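**PRESS RELEASE**

**Zinach opens orders for its two-armed garment bench**

*Lindstead, May 2019*

Zinach, a small maker of desk-size automation for teaching and research, today opens orders for the Zinach Garment Bench. It is a complete working cell for people who study how machines can handle clothes. The bench comes with two arms, a walled enclosure and a small clothing rack, together with the control software and 60 prepared exercises.

Clothes are difficult for robots. A metal part has the same shape every time it is picked up, but a shirt has a new shape each time it is put down. Many laboratories and colleges wish to work on this problem, and until now most of them had to build their own equipment first. According to Zinach, a group can spend a whole term on brackets and cables before the first sleeve is lifted.

"We have built such cells ourselves, for our own work, and we know how much time goes into them," says Heiðrún Mogensen, head of product at Zinach. "With the Garment Bench we wanted that a teacher can unpack it before lunch and let the students begin in the afternoon. It must also be possible to repair it with normal tools, and without sending it back to us."
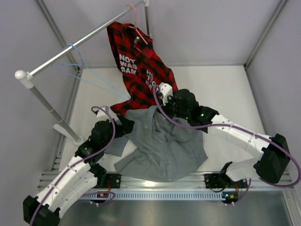
The exercises are divided into two groups. The first group is about garments that lie flat: finding the collar, straightening a sleeve, pulling the cloth smooth and making a first fold. The second group is about the rack. The user teaches the arms to take a shirt from a hanger, to put it back, and to pass it from one gripper to the other. Each exercise has a short written guide, a starting position and a suggestion for how to judge the result. Users can change all of them or add their own.

The bench does not come with clothes. Zinach advises customers to collect ordinary used shirts in different colours and fabrics, with buttons and with prints, as these give better practice than new cloth of one type. Children's sizes are easier at the beginning. Ordinary hangers can be used on the rack.

The bench was tested from March by Chauhan, a training centre for textile care in Sarkmont, where it stands in the same room as the steam presses. The students there had no earlier experience with programming. During the test they recorded 108 complete runs with shirts and blouses, and they sent their remarks to Zinach after every lesson.

"Our students know very well how a shirt should be handled, but they had never needed to explain it to a machine," says Kaj Eyvindsson, who teaches at Chauhan. "They had to think about which hand holds and which hand moves. The thin fabrics were hard for the grippers and they are still hard. With cotton shirts we had good results quite soon."

Following the remarks from Sarkmont, Zinach has made several changes. The gripper fingers can now be changed without removing the wrist. The software has a slow mode, in which both arms move at a reduced speed while a new exercise is being tried. The guides have been rewritten in simpler language, and the emergency stop now has a longer cable, so that it can be placed where the teacher stands.

Zinach wishes to be clear about what the product is for. The Garment Bench is made for teaching and for research. It is not a folding machine for laundries or shops, and it is much slower than a trained person. It should be used on a stable table, indoors, and somebody must be present when the arms are switched on.

**Price and delivery**

The Zinach Garment Bench costs 2,856 pounds without VAT. The price includes both arms, the enclosure, the rack, the software, the exercises and a set of spare gripper fingers. A computer is not included. Delivery within the United Kingdom is free of charge, and for other countries the cost is given with the offer. The guarantee is 2 years and covers all parts except the gripper fingers, which wear with normal use.

Schools and colleges that wish to see the bench before they order can book a visit to the Zinach workshop in Lindstead. Visitors are welcome to bring their own garments.

**About Zinach**

Zinach designs and builds small automation cells in Lindstead. Its customers are mainly colleges, university laboratories and training centres.

**Press contact**

Heiðrún Mogensen, Zinach, Lindstead. Loan units for review are available on request.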